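Hididholm Makers' Hall — Shop Automation Group
Minutes, 3/16/25

**Chair:** Mercedes Rengifo
**Notes:** Gebremedhin Weldu
**Also in the room:** members from the wood shop and the tool library

### 1. Last minutes

Accepted with one fix. The shelf labels were ordered by the tool library and not by the wood shop.

### 2. Are machines ready for our chores?

Mercedes went over the list members sent in. Most people want the same jobs taken off their hands: sweeping, wiping benches, sorting screws, checking returned tool kits. The tool library has 122 kits on loan at the busiest time of year and every one gets opened and checked on return.

Gebremedhin has read the material from Koller and Flisum. Koller sells a floor sweeper that would suit the main room but not the wood shop, where offcuts and cords are left down. Flisum quoted $536 a month to rent a bench arm, setup not included. He said neither company would put in writing how the machine does with objects it hasn't handled before.

There was some back and forth on this. The wood shop members think sweeping is ready now and anything with hands should wait. The tool library disagrees — kits have a fixed place for each tool, and that should be easier than folding towels or loading a dishwasher. No vote taken.

### 3. Fola trial

Fola is the name we are using for the kit checking trial. Agreed that the goal stays narrow: pick a tool up, put it back in its own slot, close the lid. Mercedes wants 80 tries logged before anyone talks about money. A dropped tool counts as a miss, and so does one left sitting crooked in the slot.

Closing the lid may be cut from the trial if it holds up the rest.

### 4. Actions

- Gebremedhin to ask Flisum for a shorter rental, three weeks if they will do it
- Mercedes to write the log sheet
- Wood shop to clear cords from the floor before any sweeper demo
- Next review in July

### 5. Attached to item 3

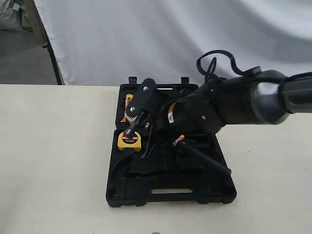

Tape measure and an orange-handled tool in the molded case.
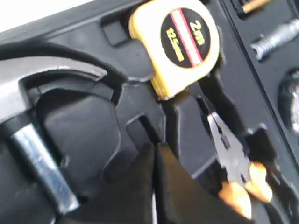 **Question from the floor:** Will members still have to check their own kits before bringing them back?

**Answer (Mercedes):** Members keep checking their own kits for now, and the return form stays the same. We will look at it again at the July review.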